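Trunora: a tiny replay and labeling tool for tabletop robot runs

4 min read

Hi! I'm Kiros Yilma and this is the README for Trunora, the thing I kept rewriting in a notebook until a friend told me to put it in a repo already. It takes a recorded run (camera stream, joint states, gripper commands), lines everything up on one clock, and lets you scrub through it and mark where stuff starts and stops. That's pretty much it. I use it nearly every day on our pick and place work, where the objects are small and the planner has opinions.

Getting it going: clone, make a fresh environment, run the install script, then point the config at a folder of runs. If you came from Dreklow, the old folder layout still loads, but you have to set legacy_layout to true or you'll get an empty list and no warning (sorry, on my list!).

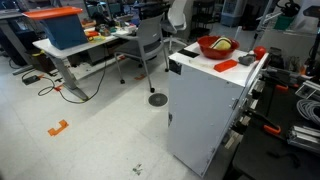
The part I'm happiest with is the clock alignment. Our cameras and the controller used to drift apart over a long run, and the labels would land a few frames late, so the grasp "started" after the fingers had closed. Now each stream gets its own offset, and you can nudge it by hand with the bracket keys. The default tolerance is 100 ms, which is loose, so tighten it if your hardware is better than mine.

The sample set that ships with the repo has 472 runs, split across 6 tasks, and one label file per run. Labels are plain text: start, end, object name, outcome. Failed grasps are kept in. Please don't filter them out before training and then write to me that the success detector thinks everything is fine.

Known problems: the viewer gets slow past roughly 3,000 frames, undo forgets object renames, and export to the Antunes format drops the outcome column. I started on the export fix in November and got distracted by the planner overlay (much more fun).

Comments

grurkmont_dan: legacy_layout saved my afternoon, thanks. Any chance of a warning when the list is empty?

pilar.v: Bracket keys do nothing on my Spanish keyboard. I remapped them in keys.cfg and it works fine now.

Kiros: @pilar.v good catch, adding that to the install notes.

Contact: open an issue | © Kiros Yilma | Back to top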